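I'd been putting off this interview since January, mostly out of embarrassment. I'm the sort of person who owns 193 board games and has finished reading the rules to maybe a third of them. So sitting down with the woman who writes rulebooks for a living felt a bit like going to the dentist after a long gap.

She does the booklets for Jollorik, the small publisher behind Orness (the one with the salt barges, you've seen it on every table at every meetup this year), and before that she spent four years at a place called Drerano writing manuals for kitchen scales. She asked me to leave her name out. "People email me at night about the scoring," she said. "They're in the middle of a game and they want a ruling. I love them, but no."

We met at her apartment and she made the strongest coffee I've ever been given by anybody. I started with the obvious one: how do you begin?

"With somebody losing," she said. "I play it badly on purpose, three or four times, and I write down every question I had to ask. The designer never has those questions. The designer has been living in the thing for two years and thinks it's obvious that you can't move a barge on the turn you buy it. It is so not obvious!"

The first draft of the Orness rules ran to 2219 words, and she got it down from there. I told her that didn't sound very long to me and she looked at me like I'd insulted her cooking.

"Read it out loud to four hungry people with a pizza on the way," she said. "Then tell me it's short."
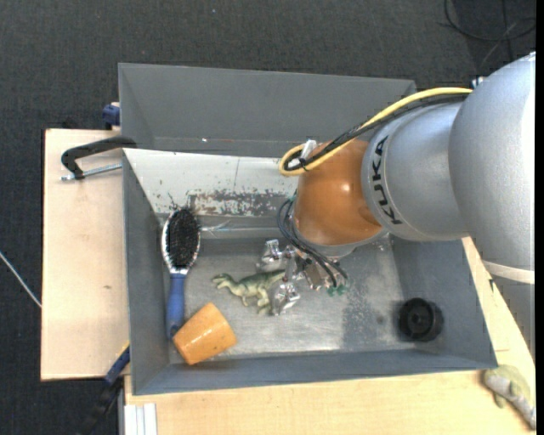

Examples are the part of a rulebook she fights for hardest. Publishers like to cut them because they eat up pages, and she'll give up almost anything else first (the flavor text, the history of the salt trade, the designer's thank-yous). She's also fussy about color words, which I had never thought about in my life. Take the arm with KUKA lettered on it: I'd have called the whole thing gray and orange and gone off to lunch. She'd want to know which gray, as there's a silvery one on the big segments and a paler one under the orange joint, and if those were two players' pieces you'd have a fight by round two. "Never let the only difference between two things be a shade," she said. "Give them a shape. Give them a name. Half the tables I know play by one yellow lamp."

I asked about the worst mistake she ever let through. She groaned and got up to refill the coffee, and I honestly thought she might not come back.

"Mulcahy," she said finally, from the kitchen. It was an auction game, long out of print now, and the booklet said "each player may pass once." She meant once per round. Plenty of people read it as once per game, and they played it that way for months, and then a bunch of them wrote in to say how tense and brutal it was and how much they loved it.

"So what did you do?"

"We printed it as a variant on page nine. I'm not proud."

She got 367 messages about that one sentence, and she has kept every one of them in a folder. A few are furious. One is a poem. She read me a bit of it and then made me swear not to quote it, which is a shame, because it rhymes "auction" with "caution" and gets away with it.

We got onto the people who won't read rules at all, meaning me. I figured she'd be annoyed but she's pretty cheerful about it. She says every group has one reader, and she writes for that reader, who has to find things fast while everybody else is talking. That's why her booklets put setup on the back cover, where you can prop it up against the box, and why she repeats herself in places where a teacher would tell you not to.

"If a rule matters in two spots, I print it in two spots," she said. "Flipping pages is where you lose people. Somebody picks up a phone, and you've lost the evening."

Her next one is a two-player card game about beekeeping, still without a title, and she let me try a test copy with the rules on a single folded sheet. I read it start to finish, which took me less time than the coffee. Then I lost twice, and both times I'd forgotten that the queen card goes back in the deck. It's on the sheet in two places. She pointed to each of them with her spoon and dealt again.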